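About Kisholm

Hi, and welcome! Kisholm is a small shared workshop for people who want to build robots and don't have the room, the tools or the patient neighbors for it at home. I started it in March a few years back, when my own spare room had gotten so full of motors that the door only opened halfway.

My background is pretty ordinary. I fixed sewing machines, then I fixed printers, and then one winter I took a dead printer apart and used the rails to make a thing that watered my tomatoes. It watered the carpet too, but I was hooked. I still do repairs two mornings a week to help pay the rent, and the rest of the time I'm in the shop.

We're in the old Mowat building, up the back stairs, in the unit that used to be a picture framer's. We kept the framer's big tables (they're heavier than anything I own and they don't wobble, so bless whoever built them). There's a drill press, two 3D printers, a soldering bench by the window and a whole wall of drawers full of screws. Please put the screws back in the right drawers. I'm begging you.

So what do we make? Mostly arms! Members have built a page turner, a rover called Votov that maps the hallway, and more pick-and-place arms than I can keep shelf space for. The one I get asked about most is Plinen, our chess project, which I've been working on with a handful of members on and off for ages. The plan is a two-finger gripper that can play a full game against a visitor without knocking the board into their lap. 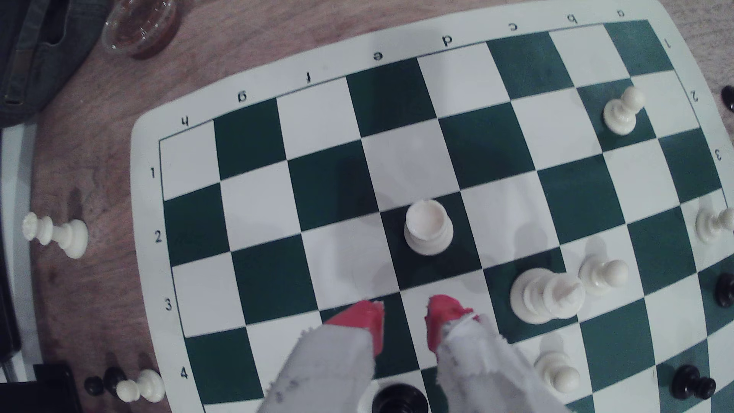

Plinen at the board, fingers open, with the white rook between it and the far side.

I picked chess because I thought it would be easy. Flat board, pieces that stay put, what could be simpler? Well, a king is tall, a pawn is short, and a captured piece has to go somewhere. We test with a plain vinyl board and a set that has already had a hard life, and I'd say do the same if you're starting out. Save Grandpa's nice set for when your robot has learned some manners. Our parts list for Plinen runs to 192 items now, and I'm still finding things I forgot to write down.

If you're brand new, come anyway. I mean it! You don't need to know how to code and you don't need your own project. We have a starter kit with 5 servos and a board to drive them, and you can borrow it for as long as you're a member. Most people get something waving on their first visit, and I still get a kick out of it every single time.

Membership is 70 dollars a month, which covers the bench, a shelf with your name on it, and all the coffee you can stand. Printer filament is extra, by weight. The shop is 1,618 square feet counting the hallway (Votov insists on counting the hallway), so we keep the list short enough that everybody gets a table. If we're full I'll put you on the waiting list and write to you myself.

Send a note through the contact page or just come up the back stairs and knock loudly, the drill press might be running.

Page last updated 17/07/2024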